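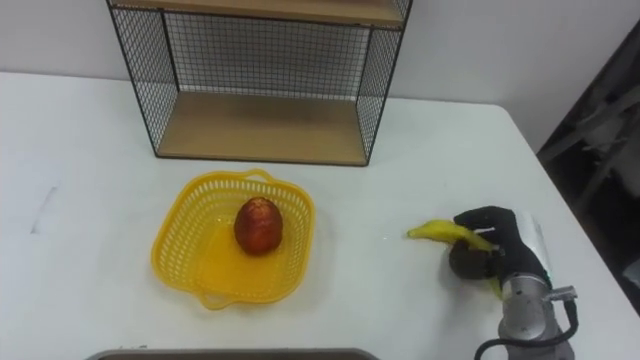

Our office on the Vandgate campus is replacing the small storage units kept on its standing desks. The unit under review is an open wire-mesh cage with two boards. We ask members to advise whether such a unit, set at the back of a white desk against the wall, may also hold a yellow basket like the one in front of it, which at present carries a single piece of red fruit. The wall may not be drilled.

Posted by Emum Facilities Desk

**Kamel Office Services**

The basket should remain on the desktop. The following practice is used in our own building, where 18 desks are fitted this way:

- Place the unit on the back half of the desk.
- Reserve the lower board for items in daily use.
- Check that the unit stays steady at full desk height.
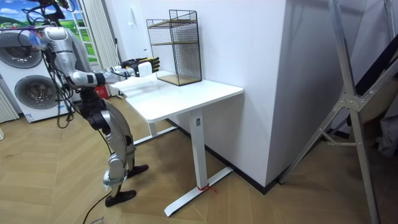

*Wire-mesh shelf unit at the back of a standing desk.*

Before loading the boards, staff should confirm the weight limit of the desk and subtract the weight of the unit itself. Fruit should be removed at the end of each working day, by 8 at the latest.

**wonditz_supply**

Agree with the above. Measure the basket first, handles included. Ours did not fit and had to be returned.

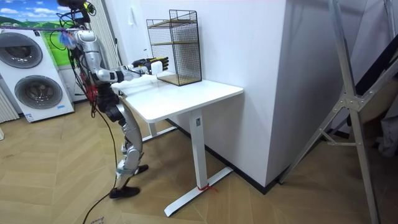

Felt pads under the bottom board are also advisable, as wire corners can mark a white surface. Our order number for the pads was 1135, although the supplier may have changed it. I have no information on drilling.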